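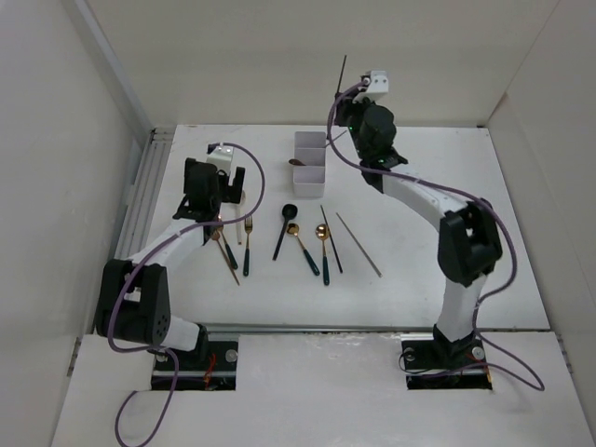

About Skundow

Small language school, evening classes mostly. Started by Ngozi Ogbonna and Weidong Tang out of a rented room over a bakery, now at 606 Plolow Street, second floor, buzzer is the bottom one.

What we teach

English for work, English for daily life, beginner and intermediate Mandarin, a bit of Igbo when Ngozi has the time (spring term usually). Classes hold up to 15 people. If one fills up we start a list and try to open a second group, no promises.

Who teaches

Ngozi - English, all levels, pronounciation clinic.
Weidong - Mandarin beginners.
Yiran Qiu - Mandarin intermediate, kids' group at 4:30.
Boyang Pan - job interview English, résumés, phone calls. Ask him about the phone calls, people love that one.
Zhiqiang Cai runs the front desk and answers the email. Be patient, he gets alot of it.

How it works

Terms are ten weeks. New one starts in November. You come in, have a chat with one of us, do a short written page, we put you in a group. Wrong level? Move in the first two weeks, no charge. Placement chat is free, the book is not. Book costs $50 and you keep it for two terms.

Missed classes: tell us before noon and we'll send the worksheet. No refunds after week three, sorry.

Getting here

The 277 bus stops right across the street. Parking behind the building after 6, not before, they do tow. Elevator is by the side door.

Summer hours are diffrent, check the door or call.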